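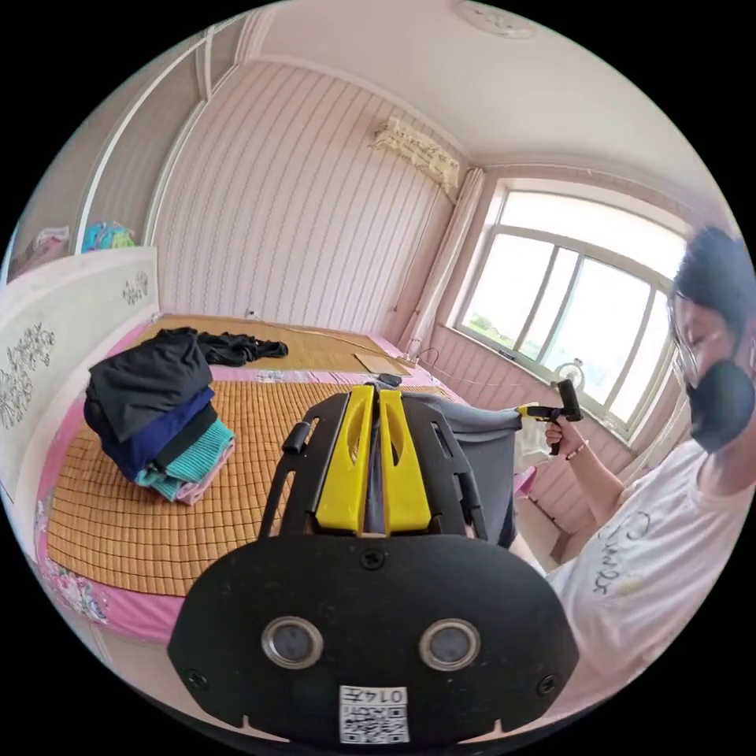

Is the Lo Presti print show in Gevville worth the drive?

It's 60 miles each way for me. The flyer says "major works" but doesn't list a single title. Has anyone been?

2 answers

Went in July. Two rooms, mostly late etchings, and wall labels that read like ad copy. I'd want to know who lent them — the handout only says "private collection," and that usually means someone is planning to sell. The Fesbridge museum has better ones on view for free.

its ok. parking is bad, go before noon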